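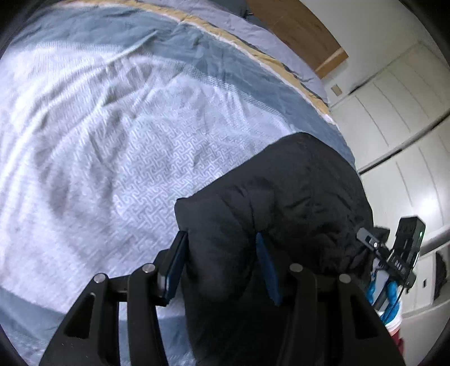 Progress report to the Oteo Fund, period ending November

Work on the cross-border services guide is on schedule. The section on residence rights was finished in October and the one on customs paperwork is in second draft. We answered 1874 inquiries from small firms, 36 of them passed on to the trade ministry for a ruling. Four are still open.

Spending stands at 1365 euros under budget, mostly unused travel. Fillarar has finished the translations. Cao is late with the tariff tables and has asked for an extension to January, which we support.

Next period: publish the customs section and hold the second briefing for members.

Contact: Mostis Policy Office | © Mostis | Back to top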